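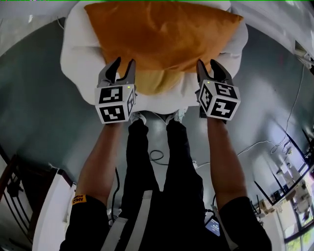 Fig. 1. Accent pillow in mustard orange on white bedding, duvet not yet squared.

Unit 2: Accent pillows and smooth-faced covers
Room Care, course notes. Instructor: Kirsten Kowalchuk
Revised 8/17/19

2.1 Scope

These notes deal with the loose colored pillow placed on a made or partly made bed. Sleeping pillows and shams were handled in Unit 1. The term "smooth-faced" is used for satin, sateen and any cover with a visible sheen, whatever the fiber content. Fiber content is read from the care label and entered on the linen sheet.

2.2 Behavior of the cover

A smooth face shows creases more clearly than a matte one of the same color. Each fold has a light side and a dark side, and the difference grows under a single overhead lamp. In Fig. 1 the creases can be read from the soft highlights alone. White bedding next to a saturated color makes the outline of the pillow easy to judge, including corners that are short of fill.

Two kinds of crease are distinguished in this course.

Surface crease: lies in the cover only. It moves when the cover is drawn toward a corner.

Fill crease: follows a hollow in the insert. Drawing the cover will shift it slightly but will not remove it. The insert has to be redistributed first.

2.3 Handling

Work from opposite sides with both hands at the same height. Take the cover and the insert together. If only the cover is taken, the fabric lifts away from the fill and a slack area forms between the hands.

Lift at the sides or corners. Do not lift from the center of the face. A center pinch draws the fabric into folds that meet at one point, and on a smooth cover the point remains visible after release. Students should make one such pinch on a practice cover and compare the result with a side lift.

Gathering one end of the cover tightly produces a similar pattern, with the folds running in from the gathered end.
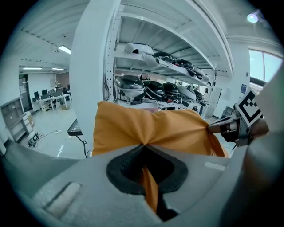
To clear folds of this type, lay the cover flat and stroke outward from the meeting point with the side of the hand, then turn the cover and repeat. Steam is used only if the label allows it. The Rindemix table steamer is kept on the low setting for all colored covers.

2.4 Placement

Square the duvet before the accent pillow goes down. Bunched bedding tips the pillow, and the lower edge will not lie parallel to the foot of the bed. Set the closure edge toward the mattress. Measure from the side of the bed to the nearest corner, left and right; the difference should be under 2 cm.

2.5 Practice work

Complete one lift, one turn and one placement, then record crease type on the Listis form. Hand forms to Keegan Hiebert. Spare covers are stored under shelf code 899.

Reading: Girard, Bed Dressing Notes, p. 62.

We use cookies to improve your visit. By continuing to browse you accept our cookie policy. Accept | Settings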